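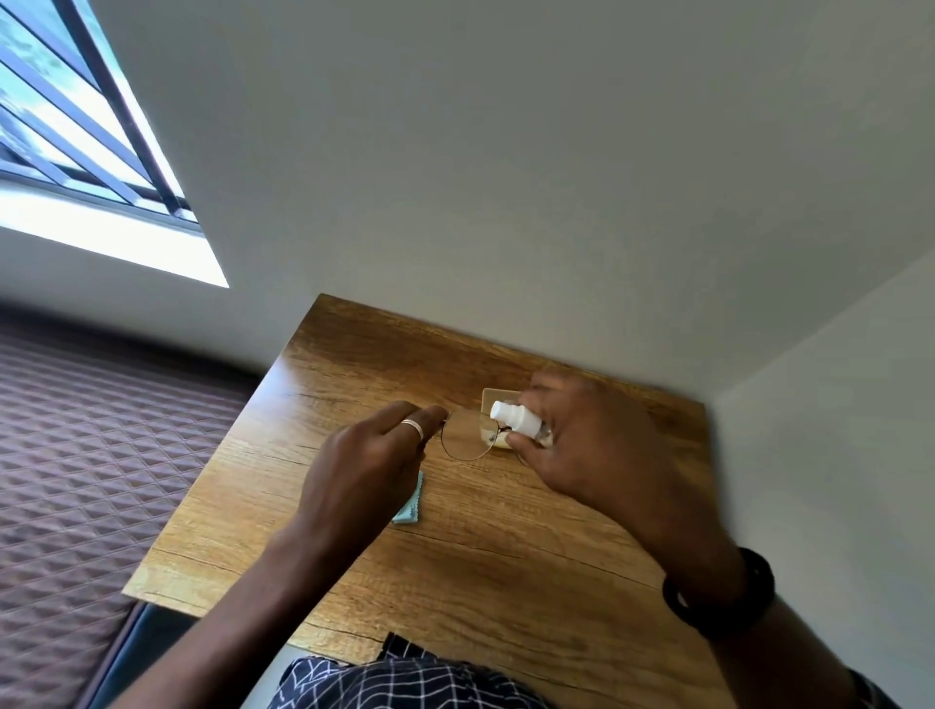 Progressives at 40, do I stick with them?

monberg_lane
Hi all, long-time reader, first time posting. I picked up my first progressives from Rawashdeh Optical on Monday and I'm already worn out. Reading in my armchair is fine, but walking down the stairs feels like stepping off a boat, and at work I'm tipping my chin up like a bird to see the screen. They cost me $117 after insurance, so not a fortune, but I'd love to hear how long it took the rest of you (and whether it ever felt normal!).

teacup_orbit
Oh, you poor thing, I remember it so well. Two weeks for me, and then one morning I noticed I hadn't thought about them since breakfast. Wear them all day, though. I kept switching back to my old pair in the evenings and I'm sure that dragged it out. Point your nose at what you want to see, that was the tip that helped me most.

gravelpath
I'm going to disagree a little with teacup. Some people never settle, and it's no failing on their part. I gave mine three months and went back to two pairs, one for driving and one for reading, and I've been happy as can be. Ask about the remake period before it runs out.

teacup_orbit
Fair enough, but three months is a lot different from four days! I'd hate to see her give up this early.

Wavotau
Please have the fit checked before you decide anything. Mine sat too low on my nose and a small bend at the pads fixed nearly all of it. Also keep them clean, because a smudge right in that narrow reading strip will drive you up the wall. I go over mine every morning with my coffee.
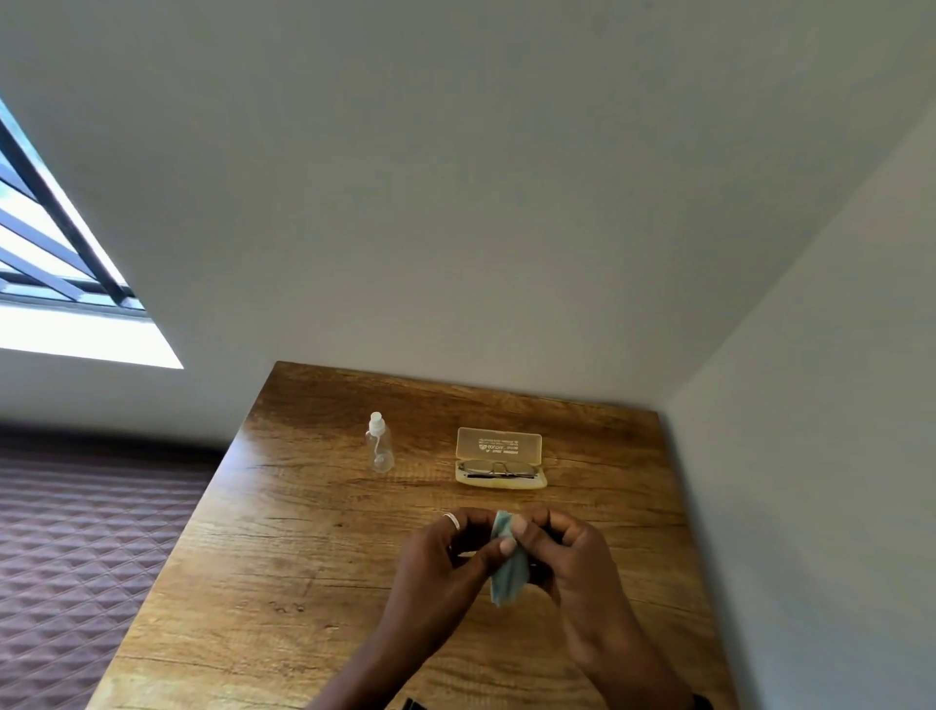 My little blue-green cloth

gravelpath
Agree with Wavotau on the fit, that one's free at most shops.

monberg_lane
Thank you all so much, this is kinder than I expected. I'll call the shop tomorrow about the fit and ask about the remake while I'm on the phone. Stairs still have me holding the rail with both hands.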